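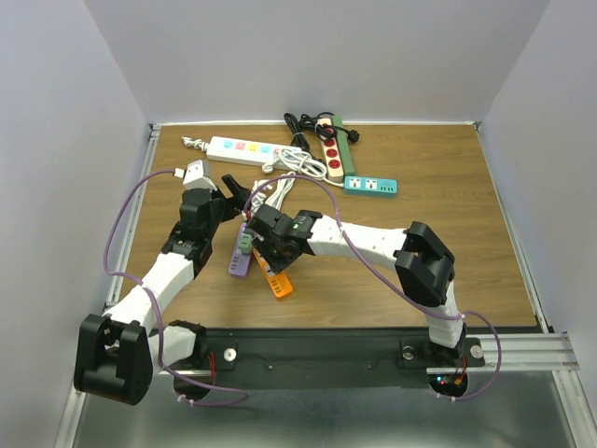 Advice > Looking for work > Working and learning from home > Household tips

Print this page | E-mail this page to a friend

Making room at home for your job search

When people come to the Culstead Work Club for the first time, they usually expect to talk about CVs, and we do get round to those. But very often the first half hour goes on something much more ordinary, like where on earth to sit, how to find last month's letters, and what to do about the ironing. Looking for work takes up a surprising amount of space in a house, and if you share that house with children, a partner or a large dog, it can feel as though there isn't a corner left that belongs to you. These tips have been gathered over the years from people who have been through it, and we hope one or two of them will be of use.

Finding a spot

You don't need a spare room. Half a kitchen table will do nicely, or the end of a sideboard, or one of those folding tables that come out at Christmas. What does help is using the same place each time, so that your papers have somewhere to live and the rest of the family get used to seeing you there. One of our members in Skorkent set herself up on the landing, with a dining chair and a shelf at the right height, and got through two application forms a week there all winter.

If you're using the kitchen table, wipe it down and dry it properly before anything paper goes near it. Jam is a terrible thing on a reference letter. An old plastic tablecloth turned upside down, with the fleecy side up, makes a good writing surface and can be whipped away when tea is ready.

Sit sideways to the window if you can. With the light behind you the screen is hard to read, and with it in front of you, you'll be squinting by eleven o'clock. For telephone or video interviews, though, turn round and face the window, as it is much kinder to the face than the ceiling light.

Paperwork

Buy one box file and one pad of dividers. You can spend a lot of money on storage and still not be able to find your National Insurance number. We suggest a divider for each of these:

- Jobs applied for, with the advert stapled to a copy of your form
- Letters from the Jobcentre and anything about benefits
- Certificates, licences and proof of address
- Travel receipts (keep every one, even the bus)
- Blank envelopes, stamps and a decent pen

Adverts disappear from websites once the closing date has passed, and it is a horrid feeling to be rung up about an interview and not remember which job it was. Print the advert or copy it out by hand on the day you apply. If you have no printer, the library at Culstead will do it for you, and so will we if you bring it along on a memory stick or send it to us beforehand.

Certificates get damaged more often than you'd think. A clear plastic wallet costs pennies. Don't laminate the originals, as some employers won't accept them afterwards, and don't fold them to fit the envelope either – ask at the post office for a board-backed one.

Keeping warm without heating the whole house

This comes up every February without fail. If you are at home all day when you used to be at work, the heating bill can be a real shock. Heat the room you are in and shut the door. A rolled towel along the bottom of the door works as well as anything you can buy, and a blanket over the knees with a hot water bottle under it is better still. Fill a flask after breakfast and you won't be boiling the kettle on and off all morning. One couple near Arnardóttir's farm shop told us they did this for a whole winter and never went back to making tea by the cup.

Put thick socks on before you sit down. Once your feet have got cold they take an age to come round again.

Interview clothes

Choose one outfit and keep it together on one hanger, with the shoes underneath and the tights or socks pushed inside the shoes. Hang it at the far end of the wardrobe, under an old shirt to keep the dust off, and please don't borrow from it for weddings. Try it on every couple of months. Bodies change, and so do hems.

A shiny patch on dark trousers can be brought down by holding a damp cloth over it and pressing lightly with a warm iron, then brushing the cloth up while it is still a little steamy. Test on the inside of a hem first. For pet hair, a slightly damp rubber glove wiped in one direction does the job in a minute or so. Shoes that have been rained on should be stuffed with newspaper and left well away from the radiator, and then polished the next day when they are dry right through.

If you've nothing suitable, ask us about the clothing rail. There are roughly 64 items on it at the moment in all sizes, and you keep what you take.

Meals on application days

It is very easy to work straight through dinner time and then wonder why you feel so low at four o'clock. Soup is the thing here, I think. A big pan made at the weekend with 400 grams of red lentils, a few carrots, an onion and a stock cube or two will see one person through most of the week, and it freezes well in old margarine tubs. Leave it to cool before the lid goes on, and write the date on the tub, or you will find yourself defrosting custard.

Getting out of the door

For early starts, lay everything out the night before, including your fare. The 183 bus only calls at the Culstead turning once before nine, and it doesn't wait. Put your phone on charge in the kitchen and you will have to get out of bed to turn the alarm off, which has saved more than one interview that we know of.

Pin the address and the telephone number of the place you are going to on a piece of card in your coat pocket. Phones run flat, and in our part of the world there are plenty of lanes with no signal at all.

And when you get home

Hang the outfit up straight away, before you sit down. Then write down the questions you were asked, as many as you can remember, while the kettle is on. They go in the box file behind the advert. The same ones do tend to come round again, particularly with the bigger employers such as Nevov, and next time you'll have your answers half ready.

If you have a tip of your own, drop it in at the work club or hand it to whoever is on the desk. We add new ones as they arrive.

Page last updated 12/06/2024

Print this page | E-mail this page to a friend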